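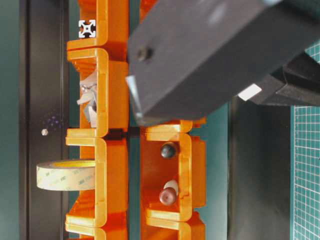
图4 采集过程中固定相机的一个视角。夹爪位于右列料格上方，遮住该列的上部；左列料格中可见灰色小人偶和一卷双面胶带，右列料格中有黑色圆形旋钮和一个白色瓶状小物。

4 示教数据的采集

4.1 任务和工作区

本文所用的全部示教数据在同一个工作区里采集，我们在下文中称它为 Bronora 工作区。任务的内容是从竖直排列的小料格中取出指定的物体，放到旁边的网格垫上，或者按相反的方向，把垫上的物体放回指定的料格。前一种我们叫“取出”，后一种叫“归还”。两种任务使用同一套硬件和同一套记录程序，但是在训练时分别带有不同的语言指令。

料格是橙色的3D打印件，壁为圆角的C形，边缘较厚。选择这种形状有一个实际的考虑：开口一侧允许夹爪的指尖从斜方向进入，而壁的另外部分会限制指尖张开的宽度。所以同一个物体，放在平的桌面上时很容易抓取，放进料格以后就需要先决定从哪一个方向接近。我们在早期的试验中用过方形的盒子，结果操作员几乎总是选择垂直向下的动作，得到的轨迹彼此非常相似，对学习系统没有很大的帮助。改用现在的料格以后，轨迹的种类明显增加了。

图4给出了工作时的一个视角。从图中可以看到，夹爪的外壳相对于料格来说是很大的，它伸到右列料格的上面时，这一列的上部在该视角下完全看不见。这个遮挡问题贯穿了我们整个采集工作，在4.4节中将专门讨论。

料格的表面有光泽，会产生反光。我们考虑过用喷涂的方法消除反光，后来没有这样做。理由是实际的仓储零件盒大部分也有反光，如果训练数据中没有，模型在别的地方使用时可能会遇到困难。不过反光的位置随着灯的角度而变化，因此我们在每次采集开始以前检查灯的位置，并把检查的结果写进记录文件的开头部分。

4.2 物体的选择

物体的选择没有采用公开的标准物体集。标准物体集中的多数物体对我们的料格来说太大，放不进去；能放进去的又多为形状规则的方块。我们因此从实验室的日常用品中挑选小的物体，要求是：单个夹爪能够夹住，重量不超过夹爪的安全范围，落到垫上不会损坏。

按照抓取的难度，我们把物体分成四个类别。第一类是近似球形的物体，例如图4中的黑色圆形旋钮。它的表面光滑，夹爪闭合的位置只要偏离中心一点，它就会向旁边滚出去，在料格里滚动以后又常常停在内壁附近，使第二次抓取比第一次更困难。第二类是细长或者瓶状的物体，它们在料格中可以立着，也可以靠在内壁上，初始姿态的变化很大。第三类是环形和卷状的物体，以胶带卷为代表。这类物体的尺寸常常超过料格的开口，有一部分伸到边缘以外，图4中的胶带卷就是这种情形。伸出的部分给操作员提供了一个方便的抓取点，但是拉出时容易带动料格。第四类是形状不规则的物体，主要是各种小人偶。人偶的鼻子、帽子、手臂这些凸出的部分都可以成为抓取点，不同的操作员会作出不同的选择。

分类由两位作者分别完成，意见不一致的物体经过讨论后决定。讨论得最久的是带盖的小瓶：如果它立着，它的表现和第二类相同；如果它倒下，它会像第一类那样滚动。最后我们按照物体的形状分类，不按照它在某一次示教中的姿态分类，姿态另外作为一个字段保存。

我们还需要说明物体和料格的对应关系。在“取出”任务中，物体的初始料格由程序随机决定，操作员按照屏幕上的提示摆放。摆放时只规定料格的编号，不规定物体的朝向，操作员用手放进去，松开，不再调整。这样做的目的是让初始姿态接近人平时随手放东西的状态。我们在第一轮采集中发现，如果不明确要求“不再调整”，操作员会不自觉地把物体摆正，尤其是人偶，几乎每一次都是脸朝外面。

4.3 遥操作和操作员

示教通过遥操作完成。操作员坐在工作区的侧面，手持一个主动端手柄，机械臂跟随手柄的运动。主动端和从动端之间的映射由我们自己编写的程序 Judus 负责，它同时完成时间同步和数据写入。Judus 的映射是相对式的：操作员按下踏板时两端连接，松开踏板时两端断开，断开期间手柄可以自由移动到舒服的位置。初次使用的人往往忘记松开踏板，手臂伸到尽头以后才停下来，所以我们安排了练习阶段，练习阶段的数据不保存到数据集中。

参加示教的操作员有五位，即 Ifeoma Akande、Rakiya Okoro、Ibrahim Ogunleye、Aminu Oyewole 和 Amarachi Wike。其中两位以前有遥操作的经验，另外三位没有。我们没有规定统一的抓取策略，只规定了任务的开始条件和结束条件。开始条件是夹爪停在初始位置并且完全张开。结束条件是物体静止在目标区域里，夹爪已经离开物体，并回到料格的上方。

没有规定策略，带来了比较明显的个人风格。Okoro 习惯先把夹爪移动到料格的开口前面，停一下，再伸进去；Ogunleye 的动作是连续的，接近和闭合之间几乎没有停顿。对于模仿学习来说，停顿是一个不容易处理的现象，前面的研究也多次提到这一点：在停顿的时刻，观测几乎不变，而动作从零变成不为零，只看当前图像的策略没有办法知道应该什么时候继续。我们起初打算要求所有操作员避免停顿，试了一个下午以后放弃了这个要求。被要求不停顿的操作员碰撞料格的次数变多，他们自己也觉得疲劳。我们改为在后处理中压缩停顿，方法见4.6节。

每位操作员连续工作一段时间以后必须休息，休息前后的数据使用不同的会话编号。会话编号在划分训练集和测试集时很重要，同一个会话里的灯光、料格的微小位移、甚至操作员当天的习惯都是相近的，如果把同一会话的数据同时放进训练集和测试集，测试的结果会偏高。

4.4 相机的布置和遮挡

工作区使用两台相机。第一台固定在工作区的支架上，视角覆盖两列料格和网格垫的一部分，图4即来自这个视角。第二台安装在机械臂的腕部，随夹爪运动。两台相机的图像同时写入记录文件。

固定相机的位置经过了几次修改。最初它的高度较低，可以看清楚料格的开口，但是夹爪接近左列时会把整个画面几乎都占满。后来我们把它升高，使两列料格都沿着画面的竖直方向展开，夹爪从上方和右侧进入。这样左列料格在大部分时间里是可见的，右列的上部在夹爪经过时仍然会被遮住。我们没有找到一个位置可以让所有料格在所有时刻都可见，并且我们认为在这样紧凑的工作区里，这个位置可能不存在。

遮挡对数据的影响可以分为两种情况。第一种情况是目标料格被遮住，操作员本人却看得见，因为他坐在侧面，视线和相机不同。这时操作员的动作依据了模型得不到的信息，从因果的角度看，数据中的动作和观测之间缺少联系。第二种情况是目标料格可见，其它料格被遮住，这对当前的动作没有影响。我们主要关心第一种情况。

为了减少第一种情况，我们试过让操作员只看屏幕上的相机图像来操作，不直接看工作区。这个做法在原则上是正确的，它保证人和模型得到相同的信息。但是操作的速度明显变慢，对于右列上部的料格，没有经验的操作员常常需要反复尝试。最后采用的是折中的办法：操作员可以直接看工作区，但是在操作台前面放了一块挡板，挡住右列料格的下半部分，要观察这一部分，必须看腕部相机的图像。Oyewole 在使用挡板的初期提出，挡板的边缘会使人产生错误的深度感觉，我们因此把挡板的位置向后移动了一些。

料格内部的阴影是另外一个相关的问题。物体放在料格深处时，一部分会落在格壁的阴影里。在图4中，灰色人偶的脸从料格里面露出来，有一部分处在阴影中。灰色的物体在橙色的背景上本来容易分辨，在阴影里对比度会降低。我们比较了增加一盏侧面灯和不增加的效果，增加以后阴影变浅，但是胶带和旋钮上出现了新的亮点。最后我们保留了原来的灯，并在训练时对图像的亮度作随机的改变。

支架由铝型材搭成，型材的端头在固定相机的视野里可以看见。我们利用了这一点：型材和相机没有相对运动，它在图像中的位置应当始终不变。如果某一次会话中它的位置偏移超过了规定的像素，程序就会提示相机可能被碰动，需要重新标定。这个简单的检查多次发现了问题，其中有一次是更换料格时手碰到了相机的线。网格垫也有类似的用处，垫上的白色细网格可以用来粗略地核对机械臂坐标和图像坐标是否一致。

4.5 记录的内容

每一条示教包含以下的数据：两台相机的图像序列，机械臂各关节的角度，夹爪的开合量，主动端手柄的位姿，踏板的状态，以及一条文字指令。文字指令由程序根据模板生成，然后由操作员用自己的话改写。改写是自愿的，操作员认为模板已经足够自然时可以保留。

关于用什么作为“动作”来训练，文献中有两种做法，一种使用从动端实际到达的位置，另一种使用主动端发出的命令位置。两者在自由空间里差别很小，在接触时差别就比较大。例如夹住胶带卷并向外拉时，胶带卷和料格的边缘之间有摩擦，命令位置会领先于实际位置，这个差值在一定程度上反映了操作员施加的力。我们把两种位置都保存了，在第5节的实验中默认使用命令位置。

夹爪的开合量也有相似的情况。操作员给出的闭合命令一般比物体的宽度更小，否则没有夹持力。对于旋钮这样的硬物体，命令和实际的差值很稳定；对于胶带卷，差值随着夹住的位置变化。我们没有安装力传感器，因此这个差值是数据中唯一和夹持力有关系的量。

时间同步是采集程序中花费我们最多时间的部分。固定相机和腕部相机的曝光不是由同一个信号触发的，它们各自按照自己的时钟工作。Judus 在收到每一帧时打上主机的时间，再减去事先测得的传输延迟。传输延迟的测量方法是让一个指示灯在已知的时刻点亮，然后在图像里寻找它第一次变亮的那一帧。这个测量在每次更换线缆或者升级程序以后重新进行。六月的一次升级以后我们忘记了重新测量，当时的数据后来被全部标为不可用，没有计入下面的统计。

4.6 筛选和后处理

我们一共记录了1951条示教，经过筛选后保留1746条。筛选分为自动和人工两个步骤。

自动步骤检查文件是否完整，图像是否有连续丢失的帧，关节角度是否出现不合理的跳变，以及型材端头的位置检查是否通过。不满足其中任何一个条件的示教直接排除。自动步骤不判断任务是否成功。

人工步骤由没有执行该条示教的另一位操作员完成。检查的人以较快的速度播放两台相机的图像，然后给出三种标记中的一种：成功，成功但有多余的尝试，失败。“多余的尝试”是指夹爪闭合以后没有夹到物体，又重新张开再试。对这一类数据是否保留，作者之间有过不同的意见。反对的意见认为，模型会学到失败的抓取动作；赞成的意见认为，第一次没有夹到以后怎样恢复，正是模型需要学习的内容，而且在成功的示教中看不到。我们最后把它们保留在数据集中，并保存标记，使用者可以自己决定是否采用。失败的示教没有进入保留的部分，但是原始文件没有删除。

人工检查的一致性用重复标记来估计。我们随机抽取了100条示教，由两个人各自独立标记，然后比较结果。不一致主要集中在“成功”和“成功但有多余的尝试”之间。仔细看这些不一致的情况，大部分是指尖碰到物体但没有完全闭合，物体移动了一点，操作员调整以后再闭合。这算一次尝试还是两次，说明中没有写清楚。我们于是补充了规定：夹爪的开合量经过一次“减小以后又增大”的过程，才算作一次多余的尝试。按照这个规定，大部分不一致可以直接由开合量的曲线解决。

停顿的压缩方法如下。对每一条轨迹，先找出所有动作幅度小于阈值的连续片段，如果片段的长度超过上限，就只保留开始和结束附近的部分，中间的帧删除。夹爪正在闭合或者张开的片段不作压缩，即使机械臂是静止的。这个例外很重要。我们的第一个版本没有这个例外，结果把夹爪闭合的过程也缩短了，训练出来的策略在夹爪还没有夹紧时就开始提起物体。这个错误在训练损失上看不出来，到真实机械臂上运行时才被 Wike 发现。

后处理还包括文字指令的整理。操作员改写的指令里，同一个物体会有很多名称，例如胶带卷被叫作“胶带”“双面胶”“那卷胶”，人偶有时被叫作“大胡子”。我们没有把名称统一，只改正了明显的错字，以及指令和实际动作不符的地方。料格的名称也没有统一，有人用“左边第三格”，有人用“胶带下面那一格”。后一种说法依赖于其它物体的位置，如果胶带不在，指令就失去意义，但是在它被说出的那个场合是正确的，所以予以保留。

4.7 数据的划分

数据按照会话划分为训练、验证和测试三个部分，同一会话的数据只出现在一个部分中。除此以外，我们还准备了两个特别的测试部分。第一个叫 McAlister，其中的物体没有在训练中出现过，料格的布置和训练时相同。第二个叫 Callis，其中的物体都在训练中出现过，但是两列料格的相对高度改变了。在通常的布置中，右列比左列略低，并且向右偏移；在 Callis 中两列等高。我们设置第二个测试部分，是担心模型记住了料格在图像中的绝对位置，而没有真正根据指令寻找料格。

各类物体的数量没有做到完全平衡。环形和卷状物体的示教最少，约450条，原因是这类物体在筛选中被排除的比例较高：向外拉动时料格移位，后面的示教因而不满足开始条件。我们后来在料格的底部增加了固定件，移位减少了，但是没有重新采集前面的数据。在训练时我们按照类别调整采样的权重，调整前后的比较见第5.3节。

“取出”和“归还”两种任务的难度也不相同。从操作员的感受来说，归还更困难，尤其是瓶状的小物体，放进料格以前必须使它的方向和开口大致一致，否则瓶身会卡在边缘上。归还任务的示教平均时间更长，多余的尝试也更多，只是这里的多余尝试多数发生在释放阶段，用上面基于开合量的规定不能全部找出来。对释放阶段，我们仍然依靠人工标记。

4.8 采集中的限制

本节的数据有几个限制，使用时应当注意。所有示教来自同一台机械臂和同一种夹爪，夹爪外壳造成的遮挡方式是固定的，换成外形更小的夹爪以后，固定相机的图像会有很大的不同，我们没有检验模型在这种情况下的表现。背景也比较单一，墙面和面板都是深色，橙色的料格在这样的背景上很突出，模型可能利用了这个颜色差别来定位。我们曾经打算打印其它颜色的料格，由于时间的关系只完成了少量的打印件，没有用于采集。

此外，操作员的人数较少，而且都是本项目的参加者，知道数据将用于什么目的。在采集的后期，有的操作员会有意识地选择“模型容易学”的动作，例如让夹爪从总是相同的高度进入料格。我们从轨迹的统计中可以看出这个倾向，后期的接近高度的方差比前期小。这对训练是有利的，但是它也使前期和后期的数据在分布上不一致，因此在第5节比较不同数据量的效果时，子集都是从全部会话中随机抽取，没有采用按时间先后截取的办法。

料格里每次只有少量的物体，物体之间很少互相接触。右列中有一个较高的料格可以同时放两个小物体，图4中旋钮和瓶状小物就放在同一格里，这时指令必须指明取哪一个。这样的示教在全部数据中占的比例不大，我们把它们单独标出，供第5.4节分析指令理解时使用。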